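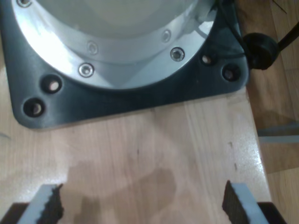

Hi, I'm Irén Szűcs, and I'm looking for people who can't sleep. Well, people who sleep badly, anyway! I'm putting together an oral history of night work in Zorkcombe, and I'd love to hear from anyone who has ever earned a paycheck between 10 p.m. and 6 a.m.

My dad spent 13 years on the late shift at the old Geraghty bakery, and I grew up tiptoeing past his door every afternoon. I always meant to ask him what those nights were like and I never did, so now I'm asking everybody else. I've talked to 40 people so far (bakers, nurses, a tow truck driver, two sisters who cleaned the bus station) and I want to keep going through June.

I'm especially short on people who worked nights in phone exchanges, computer rooms, print shops or hotels. If you were the one who got called at 3 a.m. when the office network went down, please, please write to me.
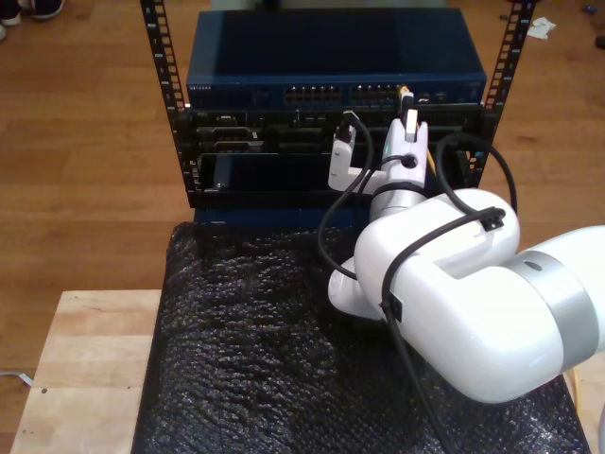 You don't need to be a great talker. We sit down for an hour or so, I bring the recorder and something to eat, and you tell me whatever you feel like telling me. What you had for lunch at 2 a.m., who drove you home, what the radio was playing, how your kids got to school. Old pay stubs, name badges and snapshots are very welcome too, and I'll scan them while you wait and hand them right back.

Everyone gets a $40 thank-you and a copy of their recording. You can use your real name or a made-up one, and you can change your mind any time before the book goes to the printer. It's coming out with Runder, a tiny local press, and I'd like it in the library as well.

You should be 18 or over and have worked nights for at least three months, paid, in or near Zorkcombe. Any decade is fine. If you still work nights, I can come to you before your shift or meet you for breakfast after it (I'm up anyway).

To take part, leave a note for me at the Zorkcombe library desk with your name, the job you did and a good time to call.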